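3.2 What people say about wood in the kitchen

I went into this part of the study thinking I'd be asking about knives. Most of my 21 households wanted to talk about boards instead, and by the second visit I'd given up steering them (Ineke Van Dijk, who did half the interviews with me, gave up even sooner). So we rewrote the question sheet and let people tell us how they look after the wood they chop on, who taught them, and what they think happens if you skip it.

Oil was the big one. We logged 129 separate remarks on oiling, and they don't agree at all! In Motbridge the older cooks swear by a thin coat left overnight, while several younger ones had picked up the habit from a video and did it whenever the wood looked dull to them. One man in Proditz uses walnut oil and nothing else, and got quite cross with me when I mentioned mineral oil.
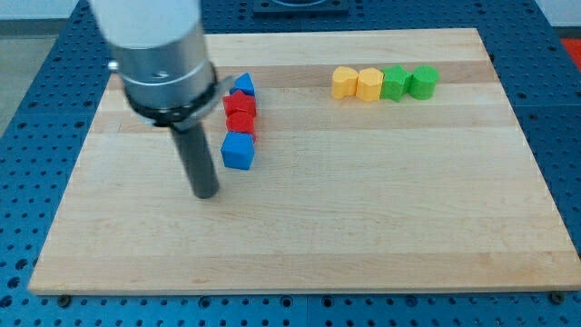
Figure 4. Maple board, strips laid lengthwise.

So where do people learn to look after a board? Mostly from whoever cooked when they were small, and far less often from the shop or the leaflet that came with it.

I find that answer more interesting than the oil itself, because it matches what Kobe Van Rooij heard about cast iron pans in his own interviews. The rule gets handed down and the reason falls off along the way. Three people told me never to dry a board flat, and only one could say why (she thought the underside stays damp and the wood cups). The other two just looked at me as if I'd asked why you shut a door.

Strip direction came up less than I'd hoped. A few cooks liked to cut across the strips, a few along them, and one woman turned her board every Friday so the wear would even out. I've kept those remarks together with the ones on sanding, which I come to in 3.3.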